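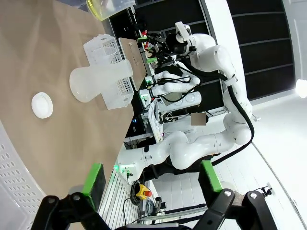 Retour à la levure fraîche

Mercredi 30 janvier 2019

J'ai repris le pain au levain en août, puis je l'ai laissé tomber à l'automne. Trop de farine jetée, et des horaires qui ne collaient plus avec mon travail. Depuis trois semaines je fais une pâte à la levure fraîche, avec une longue pousse au frigo.

La farine vient du moulin de Villell, en sacs de 7 kilos. C'est une T80, un peu grise, qui boit pas mal d'eau. Je pétris le soir, deux fois cinq minutes avec une pause entre les deux, et je façonne le lendemain en rentrant.

Le premier essai était plat. J'avais mis 42 g de levure, le cube entier, et la pâte était retombée avant la cuisson. Maintenant j'en mets 2 g par pain et je laisse faire le froid. La croûte est meilleure – plus épaisse, surtout dessous.

Reste le four, qui chauffe mal à gauche. Je tourne la cocotte à mi-cuisson et je retire le couvercle à ce moment-là.

La prochaine fois j'essaierai avec du seigle. Il m'en reste un fond de paquet à finir avant la fin février.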